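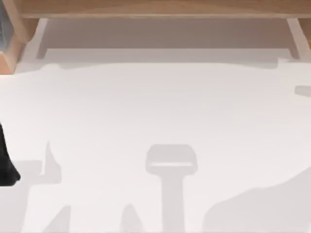 Rava's stock tabletop, rendered. One arm just in view on the left, and the T-shaped shadow looks like the other one's gripper.

Rava simulation kit for two-arm teleoperation: my review after one long project
Posted 08/09/2024

I put off writing this one because I kept changing my mind about the score. I've been using Rava since January to collect demonstrations for a pair of arms, and my feelings about it went up and down with pretty much every update. So take this as where I've landed now, and if you catch me in a different mood next month, well, sorry!

Quick background for anyone new here. I train small imitation policies at home, mostly pick up, hand over, put down. You drive the arms yourself, the software saves what the cameras and joints were doing, and the policy learns from a pile of those runs. I used to do all of it on real hardware and my back still remembers. Rava lets you do the driving in a simulated workspace with the leader handles on your desk, and that's the whole pitch.

Setup was easier than I feared. I had a working session on the first evening, and I'm the kind of person who skips the manual and then gets mad at the manual. The handles were the only real fight. Mine are the older Kushnir pair and the left one kept drifting at the elbow until Sem Dewulf, who answers half the questions on the user forum, told me to recalibrate with the arm hanging down instead of folded. Worked the first time. Why that isn't in the setup guide I have no idea.

Now the good stuff. I really like the rendering. A lot of cheap simulators give you a flat gray plane and call it a table, and then your policy falls over the minute it meets a desk lamp. Rava does soft shadows by default, and they land on the white tabletop the way you'd want, blurry outlines and all. You get the arms' shadows even when the arms themselves are mostly out of the camera's view. I thought this would be a nuisance (more junk for the network to look at) but I've come around. The wooden structure at the back of the table is a nice touch too, since it gives the image something that isn't plain white.

The recorder is great. One key to start, one to save, one to throw the run away, and the throw-away key is the one I wear out. My handover set ended up at 117 kept episodes, most of them around 30 seconds long, and I never lost a file. I can't say that about Bavon, the tool I used before, which ate an entire afternoon of mine and then asked me to rate it.

Replay is good as well. You can scrub through a run with the joint traces underneath, and bad grasps are easy to spot once you know what the wiggle looks like.

Okay, complaints. The default camera placement is my big one. Look at the picture up top: lots of tabletop, barely any robot. For a wide view that's fine between moves, but I want to see the grippers while I'm working, and with the default view I was steering by shadow more than once. You can move the camera, sure, but the setting lives in a text file and you have to restart to see the change. Please, please give us a slider.

Second complaint, lighting randomization. It exists and it helps, but the range is timid. I cranked it all the way and the shadows still fell in more or less the same spots. Floor Groen put up a small script that swings the light much further, and I'd grab that before you record anything serious. I recorded 11 episodes without it and ended up tossing them.

Third, and this is a small one, there's no way to tag an episode while you're recording. I want to hit a key that says "ugly but usable" and sort it out later. Right now I keep a paper notepad next to the keyboard like it's the fax era.

The arms also feel a bit light. On my real ones you notice the weight when you swing across the table, and in Rava you don't, so I was driving faster than I ever would at the bench. I ended up capping the speed in the settings and my runs got a lot smoother.

Would I buy it again? Yes, with the Groen script installed from day one. If you only have one arm, the Bronthorpe starter pack costs less and the camera menu is nicer, though the shadows are pretty crude. For two arms I'd go with Rava.

Four stars out of five. Half a star of that is purely for the throw-away key.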